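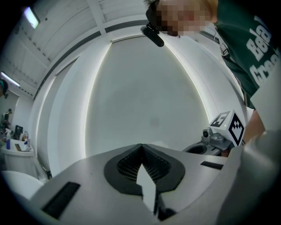
Green tee, head down, getting on with it

Small room floor clear-up: bag, strap, fluffy thing. Where does it all go??

Bronside Home Forum > Small Spaces > Tidying and storage

MoragM
Posts: 57
7 January 2019

Quick one, on my lunch. Trying to get everything up off the floor in the little room before school goes back. Oval table, white, one grey chair that tucks under, the cabinet with the sink in it. That's the furniture and it isn't going anywhere. Floor is pale marble pattern tile with the darker veins, looks lovely for ten minutes.

Problem is the soft stuff. There's a black fabric bag that lives by the window wall, a white fluffy plush thing, a strap, and cables across the floor under the chair. No cupboard apart from the one under the sink and thats full of sink things.

What I want is a home for each. Rental so no drilling. Budget is small, already blew it on the table.

Morag Munro

gumleaf_deb
Posts: 3,669

Basket. One basket, lid, done. Under the table at the window end.

You're overthinking it love (said with affection, I've been in your threads before).

tassie_pete
Posts: 412

Disagree with Deb. A basket on the floor is still a thing on the floor, you have to shift it every time you mop. Hooks. Darnex do a stick-on rail, takes a bag fine as long as you don't load the bag up. Wipe the wall with metho first and leave it overnight before you hang anything. I rushed mine and it came down at 2am.

Is the bag full or empty when it's parked? Makes a difference.

MoragM

Empty mostly. Sometimes a jumper in it, and once a banana.

Strap is the one that's driving me spare. It never lies flat. White, fabric, flat band, no idea what it came off. I put it in the bag, it comes out of the bag. Put it on the table and it's on the floor by tea time.

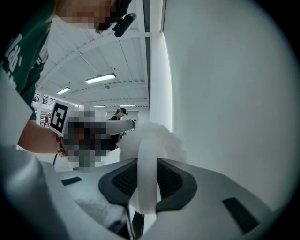 The strap, looping up as usual

blaircowie
Posts: 1,108

That's a webbing strap isn't it. Could be off a yoga mat, could be off a suitcase. Have you checked the black bag for empty loops? Bags shed straps constantly.

If it belongs to nothing, chuck it. If you haven't needed a strap in a year you don't need a strap.

gumleaf_deb

NEVER chuck a strap. The week you chuck it you'll need to tie a mattress to a roof.

blaircowie

Deb you have a shed. Morag has a room with a sink in it.

wattle_and_daub
Posts: 230

Roll it from the loop end, hair tie round it, drawer. If no drawer then a jar. I keep mine in a big pickle jar, washed obvs. Straps behave once theyre rolled, it's folding that makes them spring.

Can't tell from the photo if it's cotton or poly by the way. If it's cotton wash it before you store it, they go yellow along the creases.

tassie_pete

Or hang it off the same rail by the loop. It's already got a loop. That's what a loop is for.

MoragM

ok the loop isn't sewn I don't think, it just sort of goes that way. But yes could be hung over a hook. Good.

Checked the bag. No empty loops that I can find so Blair's theory is out, sorry.

Next: the fluffy one. Belongs to my niece, she will notice if it goes missing, so no chucking. It's pure white and my tile is pale so you'd think it wouldnt matter, but white fluff on a floor picks up everything. Hair, crumbs, the grey dust you get off the grout. I'd been standing there holding it up off the tile wondering where on earth it could go.

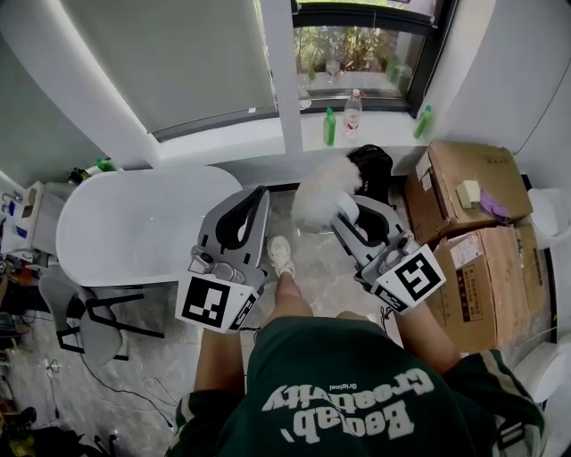

And the other thing is the sill. There's a little green bottle down that end that I keep meaning to move and never do, and it's right where the plush would have to sit if I put it by the window. So either the bottle goes in the cabinet or the plush goes somewhere else. Can't be the table, we eat at the table. Can't be the chair, somebody sits on it and then there's tears.

Also before anyone asks, yes the cables. I know about the cables.

wattle_and_daub

Those cables want to be along the wall. Black and white both, just run them round the edge and use the peel-off clips. They're right under the chair where your feet go, someone is going to hook a toe and take the lot with them.

gumleaf_deb

Agree re cables. Trip hazard and a pain to mop around.

Plush goes in the BASKET. See how this all comes back to the basket.

nolley_nan
Posts: 876

Do not put white plush in a basket with a black bag!! The dye. Ask me how I know. A cream lamb, a navy tote, a damp week in March. Never came right.

Pillowcase with a zip, up high. Or on the bed if there's a bedroom handy, it doesn't have to live in that room at all does it?

blaircowie

Nan's got it. Why is the toy even stored in the sink room. Half of tidying a small room is working out what doesn't belong in it.

MoragM

Because that's where she leaves it Blair. She's four.

blaircowie

Fair.

tassie_pete

Kids won't walk it to a bedroom. They'll drop it wherever they're standing. So put the home for it where she's standing, low down, one hook or a tub she can reach. My lot used a Ritchie tub, the soft rubbery sort, 500 grams or something, weighs nothing. Slides along tile and doesn't scratch.

nolley_nan

A tub on its own for the plush I can live with. Separate from the bag. SEPARATE.

gumleaf_deb

So two baskets.

tassie_pete

So one tub and one rail.

wattle_and_daub

What's the floor get cleaned with? Asking because you said grout dust. If the grout is shedding on to the toy then sealing the grout fixes more than any basket. Ours was the same, powdery, everything white went grey. Sealed it and it stopped.

MoragM

Just warm water and a squirt of dish soap. Is that wrong

wattle_and_daub

Not wrong but soap leaves a film and the film holds dust. Try plain water a few times, or the Nolley stone and tile one, capful in a bucket. Don't use vinegar if there's any chance it's real marble.

blaircowie

It'll be a printed porcelain, hardly anyone puts real marble in a little room like that.

wattle_and_daub

You can't know that from a photo. Mine's real and my whole flat is the size of a ute.

blaircowie

Put a drop of water on it. Sits there, porcelain. Soaks in and goes dark, stone.

wattle_and_daub

Unless it's been sealed, in which case it also sits there. Which is why I say skip the vinegar and don't worry about it.

MoragM

Skipping the vinegar. Agent doesn't know either, I emailed and got back "tile". Thanks heaps.

Right so where I'm at, typing fast because I've got to pick up the small one:

Bag: Darnex rail, beside the window, no load in it. Metho first and leave overnight.
Strap: same rail. Or rolled if it wont stay.
Plush: own tub, near the chair end, after a wash.
Green bottle: under the sink if I can make a gap.
Cables: clips round the edge, need to buy.

How do I wash the plush though. Machine?

nolley_nan

Cold, gentle, inside a pillowcase. No softener, it flattens the pile. Then dry it in the shade and brush it while it's a bit damp with a clean pet brush. Don't tumble it, the fur melts on some of them and goes like a doormat.

Check the tag first obviously.

gumleaf_deb

I tumble mine on low, always have. Never melted one.

nolley_nan

You've been lucky.

tassie_pete

With Nan on this. Shade and a brush.

blaircowie

Can I go back to the table for a sec. It's an oval and it looks to be pushed almost up against the window wall. You lose that whole far edge. If you pull it out a bit you could get a hand down the back for wiping, and the tub could go behind where nobody kicks it.

MoragM

Tried that. If it comes out any further the chair's in the way of the sink. I can have a wipeable back edge or I can wash up, not both.

blaircowie

Turn it the other way then? Short end to the window.

MoragM

Then it's across the whole room and I'm climbing over it to get to the tap. Been through every arrangement, it stays.

gumleaf_deb

Leave the woman's table alone Blair.

blaircowie

Only asking. When I did my own place I moved the table eleven times and the first spot was the best one, so I should probably take my own advice.

Blair Cowie
(signature: measure twice, then ask the wife)

solderpot
Posts: 2,000

Skimmed this. Clips: get the ones with the wide base, the narrow ones let go of a tiled skirting in summer. And do the black cables and the white ones as separate runs, or you'll be unpicking the lot whenever one has to come out. Label both ends. Bread tags work.

MoragM

Bread tags, love it. Have a drawer full. (Well a corner of a drawer.)

Update, couple of days on. Rail is up and hasn't fallen on anyone. Bag's on it. Strap's on it too, draped, looks a bit like washing but I don't care. Plush has been through cold in a pillowcase and is out on the line under the verandah, niece has been out to visit it twice. Tub ordered, the grey one, they'd run out of white.

Bottle is still on the sill.

nolley_nan

Brush it before it's bone dry!

MoragM

Going out now

gumleaf_deb

Still say basket.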